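Horis Home Build Guide
Section 4: Kitchen scene, first lift and arm limits
Last revised 2026-06-29

This section takes you from a loaded robot model to a first lift at the worktop in simulation. Finish Section 3 (joint naming and zeroing) before you start. The same limits file is used later on the real arms, so save your work under a name you will recognise.

You will need:
The Horis two-arm model, with both grippers attached
The Fairweather kitchen scene, unpacked into your scenes folder
The Wadeo control panel, already paired with the simulator
A wired keyboard, with the space bar set as the stop key

CAUTION: Switch off power to the real arms at the wall before running anything in this section. If the Wadeo panel finds live arms on the network it will send them the same commands as the simulated ones.

4.1 Load the scene

1. Start the simulator and wait for the grey grid.

2. Choose File, then Open scene, and pick the Fairweather kitchen. The first load is slow. On an older computer the window may stop responding while the wood and brick textures are built. Leave it alone.

3. Choose Insert robot and pick your saved Horis model. It should appear on the floor, facing the worktop.

4. If the robot appears inside the base cabinets, open Placement and move it back 500 mm. Press Apply, then Reset physics. Moving it without a reset leaves the cabinet doors in contact with the torso and they will shake.

Note: The cupboard doors in this scene are hinged and can be knocked open. To lock them, tick Fixed furniture in the scene settings. We recommend this until you reach Section 6.

4.2 Set the joint limits

1. Open the Limits tab in the Wadeo panel. Left and right arms are listed separately.

2. Enter 82 degrees as the upper limit for both elbow joints. The factory value is higher and lets the forearm fold into the upper arm cover.

3. Set the reach limit to 700 mm for both arms. This is measured from the shoulder centre to the gripper palm. Do not measure to the fingertips.

4. Press Save to file. The panel does not save on exit.

5. Jog each arm slowly through its range with the arrow keys. Listen for the warning tone at each end. If you hear no tone, the file has not been read. Go back to step 4.

4.3 First lift

1. Select the left arm and choose Pick from list. Click the white item near the front of the worktop.

2. Set the speed slider to its lowest mark.

3. Park the right arm low, with its upper end below the front lip of the worktop. Leave it selected as Hold, or it will sag when the left arm moves.

4. Press Approach. The gripper should stop short of the item and wait for you.

5. Press Close, then Raise. A small raise is enough for this test. Compare your own view with the one below before going on. 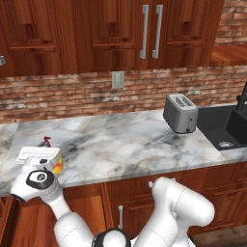 6. Press Lower and then Open. Repeat the lift until you can run it without touching the stop key.

CAUTION: Do not raise the speed while the gripper is closed. The change takes effect at once and the item may be thrown towards the toaster or the sink. Objects that land in the sink have to be restored with Reset scene.

Note: Other small items stand close to the one you are picking up. If the gripper takes hold of two things at once, lower, open, and turn the wrist a little before the next try.

4.4 If something goes wrong

Error 871, "grip not confirmed": The fingers have closed but the panel has no contact reading. Check that contact sensing is ticked for the left gripper. It is off by default in models made with older versions of the Volarance builder.

The right arm drifts up into the worktop: Hold was not selected. Stop, park the arm again and repeat 4.3 from step 3.

The arm stops early with a warning tone: The reach limit has been met. Move the robot closer to the worktop. Do not increase the limit.

The picture is jerky but the arm behaves: Turn off shadows in the display settings. This has no effect on the limits or on the saved file.

Go on to Section 5, Mounting the real shoulders.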